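Beverley Haworth wrote most of the level-loading code for *Taddale*, a side-scrolling platform game released on a home console with 400 kilobytes of usable cartridge space. Her employer, Treloar, gave the team two programmers and a shared debugger. We spoke by phone on a Monday, and she had her old notebooks open on the desk.

The first subject was storage. *Taddale* contains 181 rooms. Storing each as a plain tile map would have filled the cartridge before any graphics or music went in.

"A room was a list of commands," Haworth said. "Draw a floor from this column to that column. Put a ladder here. Repeat the last thing four times. The average room came down to 23 bytes, not counting enemies."

Enemies were kept in a separate table, indexed by room number. Haworth said this was a mistake at first, as the table had to be re-sorted by hand whenever a designer inserted a room. A small tool called Pokora was written to do the sorting. It later took over checking as well, and rejected any room with an exit that led nowhere.
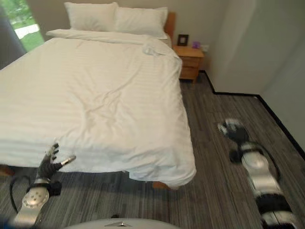

*Double bed with white duvet and two pillows.*

Scrolling was harder. The hardware could update only a narrow strip of the background between screen refreshes, so the game decoded one column ahead of the player. Vertical rooms broke this scheme. A falling character moved faster than rows could be unpacked, and the player would land on a floor that had not been drawn yet.

"The collision map was right and the picture was wrong," she said. "You would stand on nothing for two frames. We capped the fall speed. The designers wanted it back, and I told them they could have it back if they gave up the animated water."

They kept the water.

I asked about the password system, which players still complain about. Passwords in *Taddale* run to 16 characters and record items, health and the current area, but not the score. Haworth said the score was in the original layout and was removed in October, late in testing, to make room for a longer checksum. With the short one, testers were finding valid passwords by guessing.

"One of them started you in the last area with no weapon," she said. "The game accepted it. It was a legal state as far as the code knew."

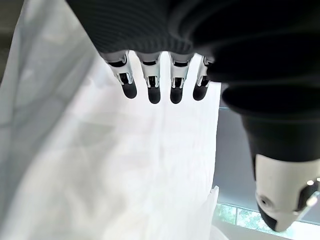

The checksum routine went into the follow-up, *Uradwood*, with one change. The character set dropped the letter O and the digit zero, which players had been mixing up when copying passwords from the screen. Haworth would have made that change earlier, but the font had already been sent for approval.

*Uradwood* also replaced the room commands with reusable blocks. A block could be a staircase or a stretch of wall, and a room could call for it by number. Compression improved, though editing got slower: a change to one block showed up in every room that used it, and Pokora had no way to list those rooms. Haworth kept the list on paper.

"Page after page of room numbers," she said. "I still have it. Block 14 is crossed out and I don't remember why."

She has not looked at the source code for either game in years. The first game's tools ran on a machine Treloar disposed of, and the surviving copy of Pokora is a printout with two pages missing. She has been asked whether the command format could be worked out again from the cartridge data.

"Yes, it's not complicated," she said. "Start with the floors. The floor command is the first byte in nearly every room, and the two bytes after it are the columns. If you get a ladder, you've read it one byte off."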